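How a robot learns to tidy up

A robot does not know what trash is. At the Musteo project, people teach it by doing the job themselves. They use grippers held in the hand, and each gripper records how it moves. 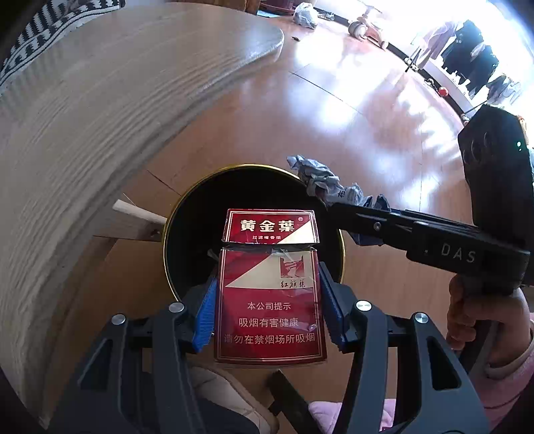 One try at a job is called a demonstration. The Musteo team recorded 204 of them in 11 homes. Objects differ a lot: a stiff pack can be held by its sides between two ribbed pads, while a crumpled wrapper has no flat sides at all. The program needs many tries with both kinds – 3 were not enough.

Next test: 300 new tries, May 2023.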